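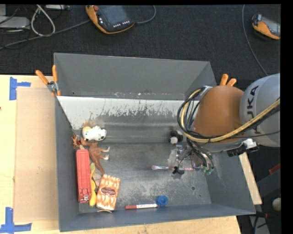 *The KUKA arm over the picking bin at the Stolo open day.*

**Thursday, May 25, 2023** — I got to the Stolo open day later than I'd planned (parking on the side street is still a mess, bring coins) and walked in halfway through the picking demo. Nice way to arrive! There were already people two deep at the rail, so I spent the first part of it looking between two very tall shoulders.

If you haven't been by since March, Stolo is the robotics shop in the old Bittencourt building, the one with the green loading doors. They used to share it with Istent, who moved out in the spring, and now they have the whole ground floor. This was the first time they've let the neighborhood in, and the sign-in book was well into its second page of signatures when I got to it.

The demo itself is simple to explain. A big gray metal bin sits on a table, there's a mixed bunch of small stuff in the bottom, and the arm reaches in from the side with its gripper. We're talking a red marker, a little toy cow, a long red box, a brush with a pink handle. Junk drawer things, basically, and I mean that fondly. Heloísa Sampaio, who ran the afternoon, told us a drawer full of odd shapes is a much harder day's work for a robot than a pallet of identical cartons, and that the corners are the worst part. Things slide down the sloped walls and end up lying against each other, and then the gripper has to find a way in.

I asked her how much practice it had had. She checked her notebook — an actual paper one — and said the team had logged 1,216 picks on this setup before the doors opened, and that they'd like to reach 4,000 by the end of summer. A kid near me wanted to know if it ever gets bored. She said no, but she does.

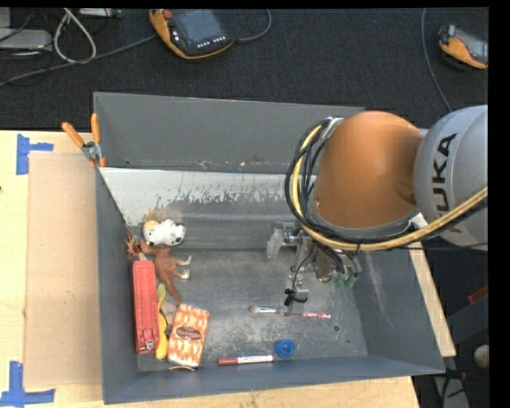 *Gripper down by the brush, with the animals and the orange and white packet over on the left.*

The part I liked best was how close the gripper works to the bottom of the bin. From the rail you mostly notice the arm, which is big and grey and orange with a hose and cables looped around it, and then you look down and the business end is this fiddly little thing of brackets and wires hovering over a brush. I stood there for a good long while and missed the coffee entirely.

After the demo there was a talk upstairs on Vimport, the software Stolo is writing to plan the picks. I followed the first half. The second half had a lot of graphs in it, and the man beside me was nodding hard enough for both of us. The questions ran long, mostly on jobs and what small shops in town could do with a machine like that, and I thought Heloísa gave straight answers, including a couple of "we don't know yet"s.

They're planning another afternoon like it, with groups of 40 at a time so more people can get near the rail. It's free, kids are welcome, and the doors close at 5. Sign up at the front desk or call the shop. I've put my name down again — this time I'm taking the bus.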